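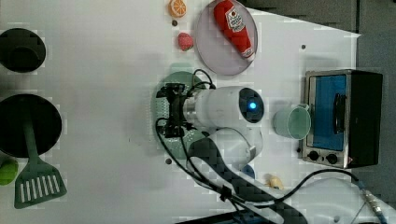

Play dishes and play food on a white table, ready to sort.

How to Sort and Clean a Play Kitchen Set
By Oranuch Ongart
September 16, 2019

A play kitchen gets used hard, and the small pieces end up all over the house. I go through ours every May and again in early fall. You need a clear table, a dishpan, mild dish soap, an old toothbrush and two towels.

Step 1. Bring everything to one table
Check under the couch and in the toy box first. A white or light tabletop makes small pieces easy to spot.

Step 2. Make groups
Put plates and bowls in one group, pots, pans and utensils in the next, and food in the last. A plate works as a tray while you sort. The ketchup bottle can go on one so it won't roll, with the orange slice and strawberry set down beside it.

Step 3. Check for damage
Run a finger around every rim. Throw out anything cracked or sharp. Squeeze the hollow pieces over the sink, and if dirty water comes out, throw those out too.

Step 4. Wash
Use warm water and a little soap. Wipe pieces with paper labels using a damp cloth and keep them out of the dishpan. A colander with small holes needs the toothbrush, worked from both sides.

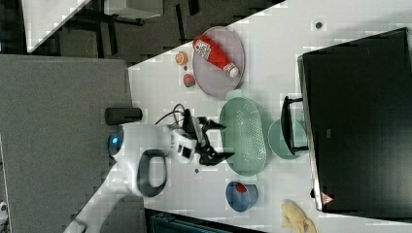
Step 5. Dry
Lay a towel flat and turn bowls and pots upside down on it. Leave everything for 4 hours. Stand the colander on its side against something heavy.

Step 6. Put it away
Stack the plates by size. Keep food in a bin with a lid, and hang the spatula and pans if your play kitchen has hooks. Ours doesn't, so they go in the bottom drawer.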